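# Why Spoons Don't Rust

Iron rusts. Leave an iron nail in a damp garden in August and it will turn orange. A spoon is mostly iron too, yet it can be washed every day for years and stay gray and smooth. The difference comes from what is mixed into the metal.

## What steel is

Pure iron is fairly soft. If a small amount of carbon is mixed in, the iron becomes harder. This mixture is called steel. A mixture made of a metal and one or more other materials is called an **alloy**.

Plain steel is strong, but it still rusts. Rust forms when iron joins with oxygen and water. The rust is flaky and full of tiny gaps, so water and air pass through it and reach the fresh iron underneath. The rusting goes on, layer after layer.

## What makes it stainless

Stainless steel contains another metal called chromium (say KROH-mee-um). Chromium also joins with oxygen, but the result is very different. It makes a thin, tight skin over the whole surface. This skin is called the **oxide layer**.

The oxide layer is far too thin to see. Light passes through it, so the metal below still looks like metal. Water and air can't easily get past it.

If the surface is scratched, the layer breaks in that spot. Chromium in the scratch meets oxygen from the air, and a new layer forms. No paint or polish is needed.

The bowl of a spoon is shiny enough to work as a mirror. It is a curved mirror, so the room in it looks stretched or squeezed. 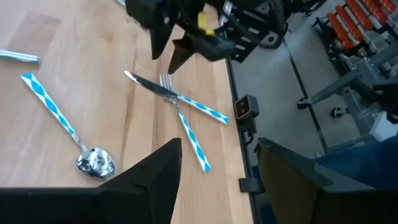 ## Can stainless steel ever rust?

Yes. The word is stain*less*, and it means "stains less." Salt is the main problem. If very salty water sits on the metal for a long time, it can break through the oxide layer and make small pits. Bleach can do the same.

Sometimes brown spots on a spoon come from somewhere else, such as a rusty pan in the same sink. These spots can often be rubbed off with a soft cloth.

## Try it

Ask an adult before you start. You need:

- one plain steel nail with no coating
- one stainless steel teaspoon
- two glasses
- tap water
- a teaspoon of salt

1. Fill both glasses halfway with water. Stir half of the salt into each.
2. Stand the nail in one glass and the teaspoon in the other.
3. Look at both once a day for 7 days. Write down any change in color.
4. Pour the water away. Rinse the teaspoon, dry it and compare it with the nail.

Don't use a good spoon. The salt may leave marks.

## Words to know

**Alloy:** a metal mixed with one or more other materials.

**Chromium:** the metal that protects stainless steel.

**Oxide layer:** a thin skin made when a metal joins with oxygen.

**Rust:** the orange-brown material made when iron joins with oxygen and water.

*Text: Solange Girard. Checked by Ilango Varma, 23 November 2021.*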